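3.2 Gripper maintenance and re-zeroing

The flower-arranging cell at Ballitholm uses overhead-reaching arms working above a wooden tabletop. Artificial stems are thin and slide easily, so small errors at the fingertips matter. Both fingers were wiped and checked for play after every 33 grasps.

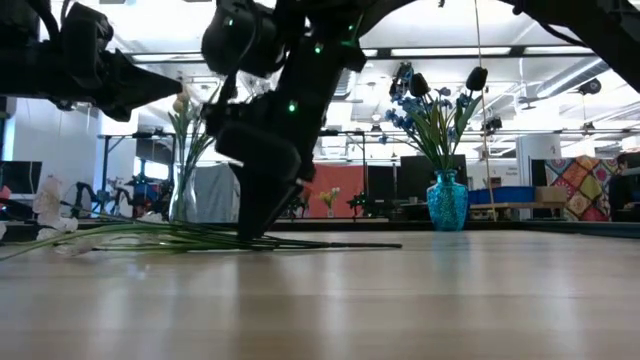
Figure 3. Gripper at a stem bundle on the tabletop.

Re-zeroing took two steps. The fingers were closed with no load and the encoder offset stored; the tip was then lowered to the table at 3 points. Cables were inspected by Obi every 900 cycles, and one was replaced in June after its sleeve wore through at the wrist.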